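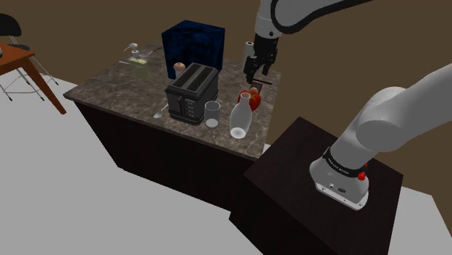

*Rendered view: pedestal arm at the end of a kitchen island, two-finger gripper lowered over the counter.*

# Denach Counter Station

**Manufacturer:** Kakik
**Supply and installation:** Veduvmont
**Application:** shared staff kitchens, pantry counters, tea points
**Page revised:** 19th August

The Denach Counter Station is a fixed robot arm for resetting a shared kitchen counter between periods of use. It picks up light items left out on the worktop and returns each one to a stored position, or moves it to a collection zone for a person to deal with. It does not cook, wash dishes, wipe surfaces or handle anything hot.

The station is sold for workplaces where counter reset is already somebody's assigned task. Sites where each employee clears up after themselves will see little change from it.

## What is supplied

- Arm with integrated base and cabling
- Two-finger parallel gripper with replaceable pads
- Floor-standing pedestal with controller compartment
- Overhead sensing unit and ceiling bracket
- Wall-mounted stop station
- Floor marking kit
- Quinlan layout software, one site license

The counter itself is not included. Existing islands and straight runs can be used if the top is level and fixed to the floor or wall. Freestanding carts can't be used.

## Specifications

| Item | Value |
|---|---|
| Mounting | Pedestal, bolted to floor |
| Working reach from base center | 86 cm |
| Maximum item weight | 1.5 kg |
| Maximum grip width | See gripper sheet |
| Stored item positions per layout | 35 |
| Supply | Single phase, dedicated outlet |
| Network | Wired; not required after commissioning |
| Price, station and software | $3,469 per quarter, leased |

Reach is measured horizontally at counter height. An item at the far corner of a long island may be visible to the sensing unit and still be out of reach. The software marks such items in gray and adds them to the manual list.

## Items and surfaces

Every item type has to be taught before the station will touch it. Teaching sets the grip height, grip force and the direction of approach. The standard library covers common staff kitchen items: drinking glasses, narrow-neck bottles, soap dispensers, paper towel rolls, covered dishes, spoons and loose fruit and vegetables. Anything else is added on site.

Some notes from commissioning work:

**Clear glass.** Detection is less reliable on mottled or heavily veined tops than on plain ones. Set the glass position at least a hand's width from other clear items. If a glass can't be confirmed on two consecutive scans, the station leaves it where it is.

**Round fruit.** Peaches, tomatoes and similar items roll when a finger touches one side first. Use the soft pads and the slow close setting. Bell peppers are easier to hold but vary in outline, so teach at least three.

**Spoons and thin utensils.** Flat cutlery is picked by the handle. A utensil lying across a tray or board is treated as a separate item and removed first. The tray is then scanned again.

**Tall boxes.** A box or canister taller than the toaster will hide whatever stands behind it. Keep tall items along the rear edge, or mark the space behind them as unscanned.

**Toasters and other appliances.** Appliances are stored as fixed obstacles. The arm keeps clear of them and does not press levers or buttons. If someone moves an appliance, the station stops and asks for the layout to be confirmed.

**Butter and open dishes.** Open dishes can be pushed out of level by the gripper. The default rule is to leave them in place and list them for staff.

## Pedestal position

The pedestal stands beside the counter, with the base of the arm close to worktop height. It may be placed at a short end or on a long side. A short end leaves both long sides open for people and is used on most sites. On a long side, the arm covers more of the worktop and one working side is lost.

Leave the cabinet doors nearest the pedestal empty or move their contents. They can still be opened after installation, though usually not fully. Side tables and chairs must stay outside the marked floor area, including when they are pulled out.

## Operation during the working day

The station runs in scheduled windows. Typical settings are mid-morning, after lunch and after close. Outside these windows the arm is parked and the brakes are on. The counter can be used normally, with the pedestal treated as furniture.

During a window, a person stepping into the marked area pauses the arm. It resumes when the area has been clear for the set delay, and the delay can't be set below the factory minimum. At busy counters this means a lunchtime window may never finish. Move it later.

## Effect on staff duties

The station changes a kitchen attendant's work more than it reduces it. Buyers should plan for the following before the install date.

Returning items to their places drops out of the round. Wiping, loading the dishwasher, restocking paper towels and disposing of old food all stay. Since the arm works on a dry counter only, wiping moves to the end of each window, and shift times may need to move with it.

A new task is the exception list. After each window the panel shows what was left in place and why. Clearing the list takes a few minutes on a settled layout and considerably longer in the first two weeks.

Layout changes need a trained person on each shift. Training takes half a day and covers teaching an item, confirming a moved appliance, changing gripper pads and restarting after a stop. We recommend training the attendants themselves. Where only facilities management was trained, small faults waited for a call-out and the counter was reset by hand in the meantime.

Other employees need a short notice at the counter: where the floor marking is, when the windows run, and that personal items left on the worktop will be moved to the collection zone.

## Service

Gripper pads are rated for up to 200 hours of arm motion and are replaced without tools. The annual inspection is included in the lease. Layouts saved in Quinlan before the June release must be opened and saved again before they can be loaded on the station.

## Ordering

Send Veduvmont a dimensioned counter plan, the ceiling height above the counter and a list of items normally kept out. A reach drawing is returned with the quotation.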